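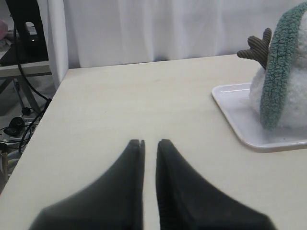
Table with the white tray on the right

Pressure Washers, Part 2: Pumps, Nozzles and Putting the Thing Away
Handout for the Small Equipment evening course
Sveva Guerra

Last time we got as far as engines and I ran out of evening, so we start straight in with the pump. If you missed the engine part, borrow somebody's notes, and make sure you get the bit about oil level because it comes back at the end.

1. What the pump does

I know the name says pressure, but a pump really makes flow. Pressure shows up when you squeeze that flow through a tiny hole, and the tiny hole is your nozzle. Put a bigger nozzle on the same machine and the pressure drops. Put a worn one on and the same thing happens, only slowly, over a whole season, and you blame the pump (I've done it, and I paid for a pump I didn't need).

We have two machines to work with in the shop. The little electric is a Memon and the gas one is a Burard. The Burard has 136 bar on the sticker. That's the maximum. Its working pressure, further down in the small print, is 98 bar, and that's the one you want when you compare it with another machine. Stores love to quote the big number for one model and the small one for the next, so always check you're looking at the same line on both.

2. Three kinds of pump

Wobble plate. Cheap, light, found on small machines. Usually not worth rebuilding. Fine for the car and the patio chairs.

Axial cam. The middle of the road. Spins at engine speed, so it runs hotter than you'd like if you leave it idling. A lot of them are sealed, so read the manual before you go hunting for an oil plug.

Triplex. Three plungers on a crankshaft, heavier, quite a lot more money, and you can get seals and valves for it. If you wash things for a living, buy this one. My old Suseo is a triplex and I've changed the seals twice at the kitchen counter with a podcast on!

3. Bypass, and why you don't walk off for a coffee

When you let go of the trigger, the engine keeps going and so does the pump. The water has to go somewhere, so the unloader valve sends it around in a loop inside the pump. Same water, around and around, getting hotter. Most pumps have a thermal relief valve that opens and spits when it gets too warm, but please don't treat that as a feature you use every day. Two minutes off the trigger is plenty. After that, shut it down or give it a squirt to bring in fresh water.

Same idea for the supply side. The Burard wants inlet water no hotter than 40 °C, and yes, a black hose lying on a driveway in the sun can beat that. Run the hose until it comes out cool before you hook up.
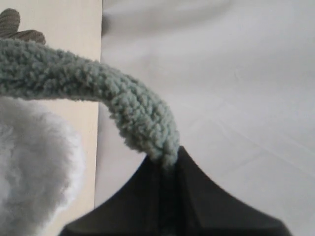 So, hooking up. Do it in this order every time:

Check the inlet screen and rinse out any grit.
Connect the garden hose and uncoil the whole thing.
Connect the high-pressure hose and the gun, no nozzle yet.
Water on, full.
Squeeze the trigger until the spitting stops and you have a steady stream.
Let go, lock the trigger, fit the nozzle and give it a tug.
Unlock, squeeze the trigger again and start the engine.

People skip the fifth step more than any other. Air in the pump gives you a pulsing spray and a nasty rattle, and running a pump dry will wreck the seals very fast.

4. Nozzles

The colors are nearly standard. Red is a pencil jet, yellow is narrow, green is medium, white is wide, and black is the low-pressure one for soap. I keep the red one in a drawer. It cuts wood, it cuts tires, and it will cut you. Water injection injuries look like nothing much and they're an emergency — straight to the hospital, even if it doesn't hurt.

Start wide and far away, then move in. For painted siding I like to stay under 1000 psi at the surface, and never aim up under the laps. Flarkov sells a nozzle gauge that tells you if the hole has worn, but a new nozzle costs less.

5. Putting it away

Engine off, water off, then squeeze the trigger to let the pressure out. Hoses off, drain everything. If it's going to sit through a freeze, push pump saver through until it comes out the other side. April is when I see all the cracked pump heads, and every one of them was put away with water inside.

For next session: find the pump type on your own machine, write down both pressure numbers, and check the engine oil on level ground. Bring your nozzles in a bag if you'd like me to look at them.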